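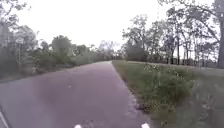

Nakaslow releases Trollico 3, path-driving robot that learns from remote control

BRAKSIDE, February 2018 – Nakaslow, a maker of small outdoor robots, today announces Trollico 3, the new version of its wheeled robot for paths in parks and on large private grounds. With this version, the owner does not need to draw a map or write any program. A person drives the robot along the path by remote control, and the robot learns from this driving how to follow the same path alone.

The method is simple for the user. The operator holds a hand controller with two sticks and looks at the view from the robot on a small screen. While the operator drives, Trollico 3 saves what its camera sees together with every movement of the sticks. After the drive, the software compares the two and learns which steering belongs to which view. Nakaslow recommends 9 drives for each path, in both directions and at different hours of the day.

"Our customers know their paths very well, but they are not programmers," said Ineke Jacobs, head of product at Nakaslow. "They know where the asphalt becomes bad and where one must stay a little to the left. Before, we asked them to explain this to us in a long form, and then our engineers tried to put it in the map. Now they show it with their hands, and the form is gone. I am personally very happy about the form."

Trollico 3 is made for paved paths with natural borders, where no curb or painted line helps the robot to know where the pavement ends. On such paths the asphalt often crumbles into soil, the grass verge is mown in one part and high in another, and shrubs grow close to the side. The earlier version looked for a clean edge and stopped often when it did not find one. The new version uses the whole view of the path ahead, including the trees on both sides and the point where the path disappears in the distance.

The company has prepared the new version on the grounds of Buzatu, a plant nursery and arboretum near Brakside, which uses the robot to carry tools and young plants between its sections. The work began in August, and 30 employees of the nursery have driven the robot with the hand controller. Most of them had never used such a controller before.

"The first lesson for us was to drive calmly," said Tamara Bogdan, grounds manager at Buzatu. "If you correct the steering all the time, the robot learns to correct all the time also, and it goes like a nervous dog. When our people slowed down and looked far ahead – not at the ground directly in front – the robot became much smoother. We now teach this to each new driver in the first minutes."

The operator can also correct the robot during its own driving. When Trollico 3 goes too near to the grass, the operator moves a stick and takes control immediately. The robot saves this moment as a correction and gives it more weight than normal driving in the next learning. In this way the owner can improve only the difficult part of a path and does not have to repeat the whole drive.

For safety, the robot does not drive alone on a path until an operator has approved it. The speed is limited to walking pace, and a red stop button is placed on the rear of the body. If the view is very different from what was shown, for example after heavy snow, the robot stops and asks for an operator.

All recorded drives stay on the computer of the owner. Nakaslow receives them only if the owner decides to send them for technical help.

Trollico 3 can be ordered from today. The delivery includes the robot, the hand controller with screen, one charger and a training of 3 hours at the place of the customer. Owners of the earlier version can receive the new software without cost, but they need to buy the new hand controller separately.

About Nakaslow
Nakaslow develops and builds outdoor robots for parks, nurseries and large gardens. The company has 80 employees and has its office and workshop in Brakside.

Press contact
Ineke Jacobs, Nakaslow, Brakside
Interviews and a visit to the training grounds are possible on request.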